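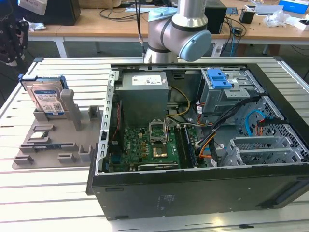 To: Bralladby Residents list
Date: March 10, 2018
Subject: Re: Re: Wornstead bus change, the ridership figures

On the county's summary, another subscriber wrote:

> I don't see what the fuss is over. They surveyed 724 people and
> 82 percent of them said they'd be fine with the Wornstead bus
> coming once an hour if it ran later at night. That's a big
> majority. The route loses money and they have to do something.
> Let's give it a chance before we start complaining.

I read the same summary and came away with a different feeling. Who were the 724? The survey was online only, with a link on the county page and a poster at the Cortés Street stop. I ride that bus four mornings a week and I didn't hear of it until it had closed. My guess is that plenty of the people who answered own a car and take the bus when it snows.

Then look at how the question was worded. "Would you accept hourly service in exchange for later evening hours?" Of course people say yes to that. Ask them if they'd accept a 50 minute wait after a dentist appointment and see what you get.

The ridership number bothers me more. The summary says 2,641 boardings for the month and calls it a drop. A drop from what? They compare it to a month when the bridge was closed and everybody was on the bus. I asked the county office for the three years before that and was told the figures were "being prepared." That was two weeks ago.

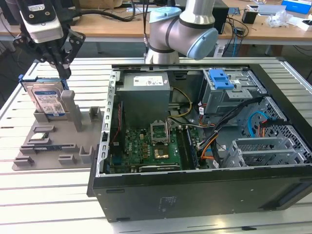
And I'd like to know where the 589 evening riders come from. That's the number they expect once the later buses start, and there is no source for it anywhere in the document. The only footnote on that page points to Rarari, the firm that drew up the new timetable. Maybe they have good reasons for it. I'd want to read them before we give up half the daytime buses.

I'm not against the later runs. My shift ends at nine and I'd use them. But "give it a chance" is what we were told when they moved the Wornstead stop to the far side of the feed store, and it's still there, with no bench and no light.

If anyone has old paper timetables with the boarding counts printed on the back, please write to me off list. I have March of two years ago and nothing else.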